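3.2 Aufbau der Sortierzelle und Teileaufnahme

Die Zelle wurde in einer gemeinschaftlich genutzten Werkstatt in Hosmont errichtet und im Januar in Betrieb genommen. Vorgabe war, dass alle Halterungen mit den vorhandenen Maschinen gefertigt werden können. Die Tischfläche ist mit hellblauer Kunststofffolie bespannt, gelbes Klebeband markiert Ablagebereiche. Als Aufnahme dient ein blauer Fächerkasten aus Kunststoff, neben dem eine flache Schale aus gelochtem Edelstahlblech steht. Die Werkstücke sind kleine Metallteile mit überwiegend blanker Oberfläche, darunter runde Teile mit Gewindebohrung, die aufrecht in den Fächern stehen, sowie zylindrische Teile.

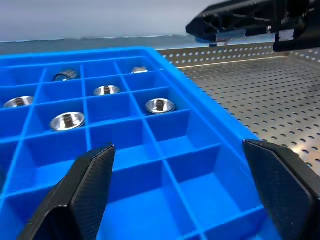

Abb. 4: Fächerkasten mit Werkstücken aus der Perspektive der Handgelenkkamera, Greiferfinger geöffnet.

Für die Lageschätzung sind blanke Oberflächen ungünstig. Die Reflexe der Deckenbeleuchtung wandern mit dem Blickwinkel und verschieben die geschätzte Bohrungsmitte um bis zu 2 mm. Das Verfahren nach Yeom stützt sich deshalb auf den dunklen Innenbereich der Bohrung und verwirft Kanten mit gesättigten Bildpunkten. Die Belichtungszeit der Handgelenkkameras ist fest auf 14 ms eingestellt; eine automatische Regelung führte beim Überfahren des Lochblechs zu Helligkeitssprüngen und wurde abgeschaltet.

Die Ablaufsteuerung Kastavska vergibt die Fächer einzeln. Ein Fach gilt als gesperrt, solange einer der beiden Arme darin arbeitet - benachbarte Fächer bleiben für den anderen Arm nur dann frei, wenn dessen Anfahrt nicht über die gemeinsame Trennwand führt. Die Kollisionsprüfung läuft im Modul Plarkton und verwendet ein vereinfachtes Hüllkörpermodell der Greifergehäuse. Die Kabel sind darin mit einem pauschalen Zuschlag von 30 mm berücksichtigt.
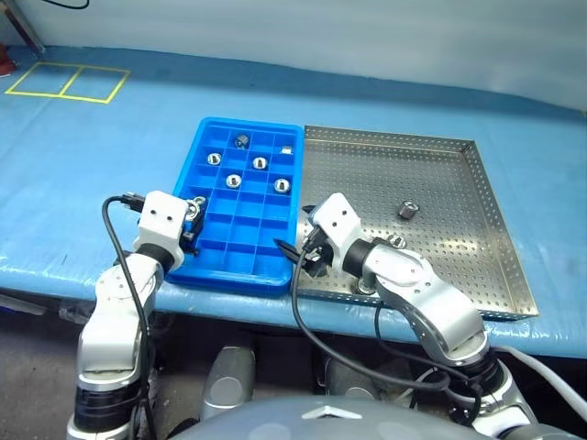
Abb. 5: Arbeitsbereich beider Arme mit Fächerkasten und Lochblechschale, Kopfkamera.

Das Kamerabild von oben wird ausschließlich zur Belegungserkennung herangezogen. Die Zuordnung der Fächer erfolgt über eine Homographie, die nach jedem Umsetzen des Kastens neu bestimmt werden muss. Für die Parametrierung der Greifkraft wurden 1000 Greifvorgänge protokolliert; die Auswertung übernahm Hannelore Weidemann. Liegende Zylinder erwiesen sich dabei als anfälliger für Verdrehungen als aufrecht stehende Teile und werden seither mit verringerter Schließgeschwindigkeit gegriffen. Die zugehörigen Parameter sind in Abschnitt 3.3 aufgeführt.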